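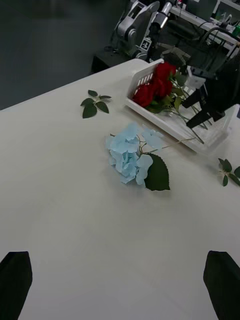 The planner at Civik had been asked to put the flowers in the basket, and by four in the afternoon it had produced 3152 ways of not doing so.

I was the log. I wrote things down. The left arm proposed a path, the right arm proposed the same path from the other side, and the collision checker said no to both in a tone I can only record as code 278.

"The roses are done," said the right arm, which considered the basket its own.

"The hydrangea isn't," said the left.

Perception was consulted. Perception held that the hydrangea was a hydrangea with confidence 0.931, down from yesterday, when it had been a small cabbage. About the leaf it would not be drawn. The leaf might be part of the flower, or a separate matter for another department.

The scheduler, a second-hand thing from Zovano with firm views on turn-taking, gave each arm up to 4 seconds. Both spent them waiting politely for the other.

Then somebody in the Kanville office pushed a patch. The arms were no longer equals – the left had priority, by one line and a semicolon.

The left arm closed its fingers. The right arm filed a warning. I wrote it down under miscellaneous, where it still is.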